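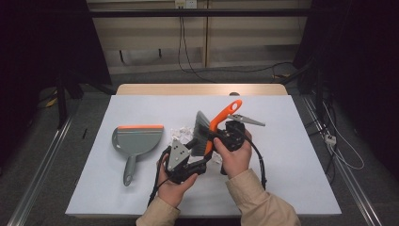 *A gray dustpan with an orange lip, its orange-handled brush, and paper scraps on a white board.*

**Dustpan and brush** (in my family just "the pan," and in Colm Scanlon's kitchen "the shovel") is the name for a small scoop and a short-handled broom used together to pick up dry mess. I've been filling in the cleaning pages on the Urlow household wiki since December and I can't believe this one was still a blank, so I'm going long. Mirjam Bühler, who edits the neighboring page on carpet sweepers, has already told me it's too chatty. She's probably right, but it's staying chatty until somebody rewrites it!

## The pan

The pan is a shallow scoop with a flat front edge, walls on the other three sides and a handle at the back. Most of the ones I've owned were plastic. My grandmother's was painted tin and weighed a ton, and it had a dent in the front corner that let rice straight through.

The front edge is the part that matters. Bare plastic sits a hair above the floor, and fine dust slides under it, and you end up chasing the same gray line backward across the kitchen (you know the line). A rubber lip, like the orange one on the gray pan at the top of the page, bends a little and sits closer to the surface. Lips do wear out. Mine goes wavy in the middle first, and after that I keep the pan for leaves.

Some pans have ridges molded into the scoop. I've heard they're for stiffness and I've heard they're for holding dirt back when you tip the pan, and I don't have a source for either, so if you do, please add it.

## The brush

The brush is usually a hand brush with a wide, fairly flat head. Bristles come in a few kinds:

- Soft synthetic, good for flour, dust and anything powdery
- Stiff synthetic, better for grit, and hopeless with flour because it flicks it everywhere
- Horsehair or other animal hair, lovely to use, pricey, and it sheds a bit at first

A lot of handles have a hole or a loop at the end for hanging. Please hang it! A brush left standing on its bristles takes a set, and then it sweeps in a curve for the rest of its life. I had a Faltent one that stood in a bucket all winter and it never came back.

Matching colors are common too, with the handle of the brush made to go with some part of the pan. It's mostly for looks, I think, though in a shared building it does help the two halves find each other again.

## Using it

People have opinions. The way I was taught is to gather first and scoop second – pull everything into one loose heap with short strokes, set the pan flat with the lip facing the heap, then sweep in. Colm puts the pan down first and sweeps toward it from all over the room, and I find that very hard to watch.

Paper scraps are their own problem. They're light, they lift on the draft from the brush, and torn bits have fuzzy edges that catch in the bristles. Slow strokes work better than hard ones. Crumpled pieces are easier than flat ones, which will sit there while the brush passes right over them. On a slick surface I tilt the handle down and nearly drag them.

For tables and workbenches it's worth having a second set that never touches the floor. I keep 2 sets at home, and the table one lives on a nail by the back door.

## Cleaning and storage

Wash the pan in warm water with dish soap and let it dry before you put it away. Comb the brush out with an old fork or a wide comb, rinse it, shake it hard outside and hang it bristles down. I do mine every 4 weeks or so, less in summer.

Many sets clip together, with the brush sitting inside the scoop. The clip on my Tetell set snapped early on, so I tied a string through both handles and that's been fine.

## Names

"Dustpan" is the usual word here. I've met "dust shovel," "crumb pan" (a smaller thing for tablecloths, and it should have its own page) and "hearth set" for the metal kind kept by a fireplace. The Mac an tSaoi hardware list files all of them under "pans, hand," on page 39, between paint trays and pegs.

*Last edited June 5, 2021. The section on long-handled lobby pans still needs writing.*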